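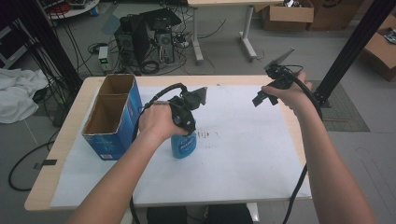

I want to start week 3 with packing, because it's the bit of the course people think they can skip. We'll be working with small bottles all term and every one of them has to go back in a box at the end, so let's get fussy about it now. First job: cover the table. I use one big sheet of white paper, like the one under the little blue bottle, and I leave it down until it's properly grubby (a few dark smudges are fine, they don't bother anyone). Then stand your box upright on the left, open, with the divider where you can see it. A box with two compartments is what you want to practise with – one bottle per side, and you'll soon notice if you're leaning on the divider as you go in.

Now, the actual packing. Turn the label towards you before you pick the bottle up, not once it's halfway in. Hold it by the shoulders, lower it straight down and let go only when you feel the base touch. Please don't drop it the last inch! Piroska Veres ran the Fiderthorpe stockroom for 20 years and she could tell from the sound who had dropped one, and she'd make you take the whole lot out again. I still hear her when I'm rushing.

Corrugated card is stronger one way than the other. Look for the flutes and keep them running up and down in the walls, and your box will take far more stacking. If a divider has gone soft, swap it. Spares are on the shelf by the door, and so is the tape.

For next time: read the Mulidden handout, pages 3 to 7, and bring one box from home that once held something breakable. Any size will do. Sulastri Siregar brought a lamp box last year and we spent most of the session on it – great fun, and I'd happily do it again. Write half a page on how yours keeps its contents from knocking together and give it to Palesa Mabaso before the break.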